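Corn for a Crowd: speaker notes
Clinutcombe Food Evening, talk 4
Speaker: Corey Treloar

Start without the slides. Ask who boils their corn and for how long. Expect answers anywhere from three minutes to half an hour. Leave the argument for later.

Main point for the first half: buy it late and cook it soon. The sugar in sweetcorn starts turning to starch once the ear is picked. Fridge slows it down. If it has to wait overnight, leave the husk on and take it off just before cooking.

Husking. Pull the leaves down in two handfuls and snap them off with the stalk. Rub the silk off with a damp cloth, working from the tip down. Pass the cloth round if people want a go.

Next slide, what to look for on a husked ear. Kernels at the tip are smaller and paler, and that is normal. Further down they should be plump and sit in tight rows. Mention that the steel pot has measurement marks on the inside wall, and say why I like that: fill to the mark and you stop guessing at the tap.

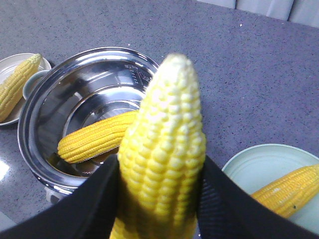

Ataahua Tapsell asked at the Pumivgate talk whether pale kernels at the tip should be trimmed off before cooking, as her mother always did. My answer was no, they are softer but perfectly good to eat. She still trims hers. Tell this one if the room is quiet.

Water. No salt until the end. I used to salt at the start and have stopped, as I think the skins come out tougher. Say that it is my opinion. A knob of butter in the water does very little, so keep it for the plate.

Lying down or standing up? Ears lying down need a wide pot and have to be turned. Standing up, wide end down, you fit more into a small pot and the thick part gets the most heat. The tips stick out above the rim, so they steam a bit if you can get some foil over the top – a lid won't go on.

Slide two is the standing method in an electric pot, four ears side by side. Point out the differences in height. The tallest one needs watching at the tip.

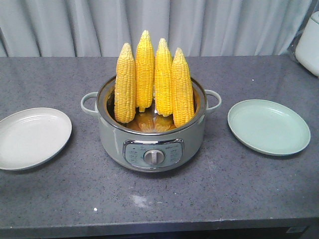 Reading time: 4 min

Timing. I give standing ears 10 minutes from the boil, lying ears less. Test by pressing a kernel near the tip with a knife point. If it pops and runs, it is ready.

Electric pots with a dial are handy for a hall or a stall with no hob. Check the socket first. At the March supper we did 78 ears in batches and the slow part was waiting for the water to come back up. Two pots going in turn would have been better.

Leftovers. Cut the kernels off once cool, freeze flat in a bag. Cobs make a decent stock for soup – cover with water, simmer, strain.

Take questions. Hand out the butter recipe sheet on the way out.

Comments

Jeta
We did ours standing up on Sunday and the foil helped. Tips were fine.

Halvorsen
Ten minutes is too long for me. I take mine out at six.

Jeta
Is the butter recipe going up here as well?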